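Serkgate Workshop Help Desk
Ticket 57
Opened by: Liudmyla Sirko
Opened: 2018-08-25
Category: two-arm build, practice kitchen
Status: open, waiting on me

Fridge door fights back, and the hand view has gone all spiky

Hello again! Sorry, me again. I've got two problems that may be one problem, and I've been going round in circles long enough that I'd like somebody else's eyes on it before I start ripping things out.

Setup first. The real robot is in bits on the long bench at the workshop (both shoulders are waiting for bearings), so for now I'm doing all the arm work in the simulated kitchen at home. Simulator is Senus, the arms run on the Dobos controller, and the kitchen is the one Britta passed on to me in January. I haven't touched the room itself except to swap the fridge for the tall teal one with the long bar handle, as I wanted something that behaves a bit like mine at home.

The job is dead simple on paper. Roll up, right hand takes the handle, left hand stays out of the way, back off and let the door swing. The reaching part is lovely now. The pulling part is horrible. The fingers close, the arm starts back, the door opens a crack and then the whole robot shudders and creeps towards the fridge as if the door were pulling it in. Sometimes the fingers pop off the bar altogether and the arm flings itself backwards, which made me jump the first time even though it's only on a screen.

What I tried before writing in:

Turned the grip force down. Fingers slid along the bar and let go.

Turned it up to 64. Worse shudder, and it started sooner.

Checked the hinge. It's on the correct side and swings freely if I drag the door with the mouse.

Slowed the pull right down. Better, but then it takes an age and still judders near the start.

Restarted everything, obviously. Made a tea. Restarted everything again.

The second thing is the drawing. Up close there are jagged little teeth all over the big flat surfaces, and I can't tell if that's a cosmetic thing or a sign that the shapes underneath are broken. The grey surface at the top of the close view is the worst for it, dark spikes on the left half and pale sawteeth along the seam on the right. The wider view is mostly all right, though the outline of the robot's white body has gone to stair-steps.
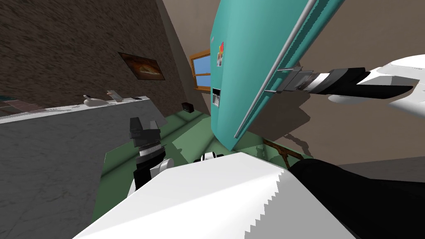
Right hand on the handle in the first one, a close view of a gripper in the second. 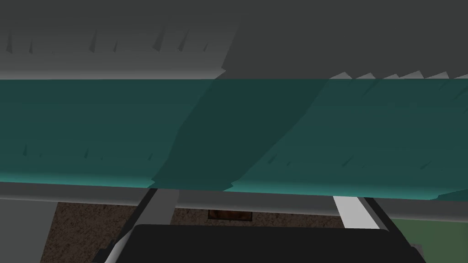
4 min read

Reply from Britta Petersen

Hi Liudmyla, nice to see the arms going somewhere! I think you've got two separate things and you can stop worrying about one of them.

The teeth are almost certainly shadows. Senus works them out on a coarse grid, and when a surface is big and flat and the light catches it at a shallow angle, it shades itself in little triangles. Go into the light settings and nudge the shadow offset up a notch at a time until they fade. Too far and the shadows come adrift from the things casting them, so stop as soon as it looks bearable. It has no effect on contact whatsoever. The stair-steps are just the edge smoothing being off, leave it off if your computer is struggling.

The shudder is more interesting. Can you switch on the contact shapes and have a look at the handle? When I imported my own fridge the bar came in nicely but the contact shape was one fat block filling the gap between bar and door. So the fingers think they've closed on the handle when they're partly inside the door, and the solver spends its whole life shoving them out again. More grip, more shoving. That would fit what you got at 64.

Also, where is your pull heading? If it's a straight line backwards the hand will fight the hinge within a few centimetres, whatever the handle is made of. It needs to follow the arc.

Britta

Reply from Liudmyla Sirko

You're right about the block! I turned the contact shapes on and there it was, a great slab between the bar and the door. I never would have looked there because the drawn version has a proper gap with little standoffs and everything.

I've rebuilt the handle from a thin upright for the bar and a stub at each end. Grip force is down to 7, which sounds daft but it holds. No more creeping towards the fridge in any of last night's runs, and the fingers haven't popped off.

Straight line pull, guilty. I've pinched the arc routine from the Brallach cupboard demo, which was written for a left-hand door, so at the moment the arm sets off confidently in the wrong direction. I'm flipping the signs one by one and getting them muddled, so bear with me.

Shadow offset helped a lot too. There's still a faint row of teeth on the grey bit if I go looking for it, but I can live with that.

Couple of leftovers. Should the left arm be locked while the right one pulls? I've got it pointing up with nothing in it and it wobbles when the base moves, and I don't know if that's feeding back into the judder. And does the Dobos controller want the wrist loosened on the turn, or does it manage that by itself? The manual skips straight from grasping to releasing.

Please keep the ticket open till I've got the arc the right way round.

Reply from Britta Petersen

Lock the left shoulder and elbow, leave the wrist alone. On the right, yes, loosen the wrist twist by hand, Dobos won't do it for you. It's under joint stiffness, on the second page. Leaving this open.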